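Trotham Linen Share: where we are in July

Hi Uchenna, and hello to everyone at the Jaunzems fund who reads these over your shoulder! You asked for a plain update on how the money is being spent and how the folding room is coming along, so I'm writing it the way I'd tell you over the phone.

The big number first. We have washed, folded and sent out 1,051 pieces since the grant came in, mostly napkins, dish cloths and small table covers (people do love a small table cover). Another 249 are sorted and waiting on the shelves. The waiting pile is bigger than I'd like, and it's a folding problem. Washing goes fast. Folding goes at the speed of whoever is standing there, and on a slow afternoon that's me with a cup of tea.

The best thing we bought is the table. We used to fold on two card tables pushed together, and every cloth found the gap. The new top is pale wood, and the grain is so pretty that Roksolana keeps telling us not to cover it up. We cover it up anyway, all day long.
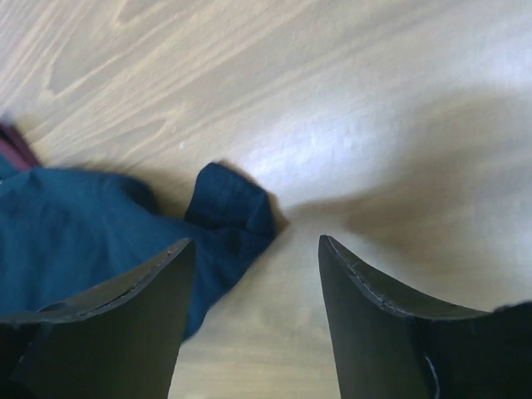

Blue cloth on the wooden top, crumpled.

The glare is my one complaint. The light bounces off the pale finish, and on dark cloth you need to see the weave to spot a thin patch or an old stain. Olanrewaju wants a blind on the window and I want to try turning the table first, which costs nothing. We'll try my way until the end of the month and then I'll probably owe him a blind.

Sorting by color has gone better than I expected. Blues and greens go in one bin, reds and maroons in another, and whites get their own shelf. We had one pink batch early on and I'd prefer not to discuss it!

On spending: the table and the shelves are paid for, and so is the second drying rack from Vorwood. I haven't touched the money for labels yet. Lieven is still testing 6 kinds to see which stay on through a hot wash, and so far he likes the sewn ones and I like the price of the others.

Next up is getting that waiting pile down. We have 9 regular folders now and I'd love a few more for the evening shift, from 5 p.m. on. I'll send the receipts separately once I've found the one for the rack.

Comments

Bello Omoregie: Turn the table! We did that in our sewing room and it helped a lot with the navy stuff.

Roksolana: I still say leave the wood showing.

Lieven Meijer: Sewn labels. Final answer.

Related
Choosing shelves for the folding room
What we take and what we can't
Notes from our visit to Troltach

Contact us | © Trotham Linen Share | Back to top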